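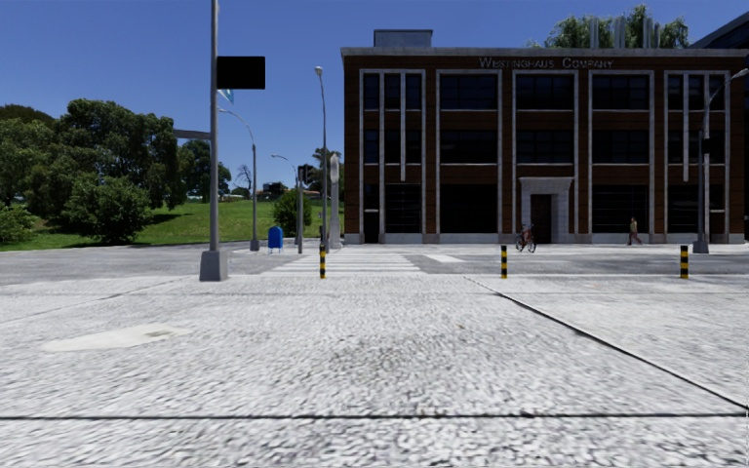 4.2 Staff tastings and sales by the glass

We turn now to the part of the study that the store owners themselves were most eager to talk about, and which took up far more of our interview time than we had planned for. All seven of the stores in our sample sell wine by the glass at a small counter as well as by the bottle, and every one of them holds some kind of tasting for its own staff. What differs a great deal is how often this happens and how seriously it is taken. At Urkovier, the staff sit down together before opening and taste everything that is going on the counter list. At Budero, tasting is more of a passing affair, with an open bottle left by the register and a note taped to it asking people to try a little when they get a moment (several of them told us, a bit sheepishly, that the moment often doesn't come).

Sales records were drawn from Vakeo, the register software used in both stores, and cover the period from September up to the closing date of our data, 24/05/2020. We left out the final stretch of that period when counter service was suspended, and we treat bottle sales for pickup separately in Section 5. A glass was counted as "recommended" when the clerk pressed the recommendation key at the time of sale. We are well aware that clerks forget to press it, and Krajčí's earlier work on register habits suggests that they forget most often when the line is long, so our numbers should be read as a lower limit.

Figure 3. Rendered street view with paving, a road and three banded bollards.

With that caution in mind, the pattern is a pleasing one. Wines that at least two members of the shift had tasted were recommended more often than wines that only one had tasted, and the gap was widest for bottles priced over $50, where customers seem to want a little company in their decision. We had expected the opposite for the cheaper wines, and found no clear difference either way.

Emília Krajčí, who kindly read a draft of this section, pointed out that the longer tastings may simply go along with a steadier staff. We think she is right to raise it. Clerks at Urkovier had been in the job longer than those at Budero, and when we look only at clerks past their first 90 days, the difference between the stores shrinks, though it does not go away. Uibo, the one store that changed its tasting routine during the study, would have been a lovely test of this, but it switched registers in the same month, and we could not match the old product codes to the new ones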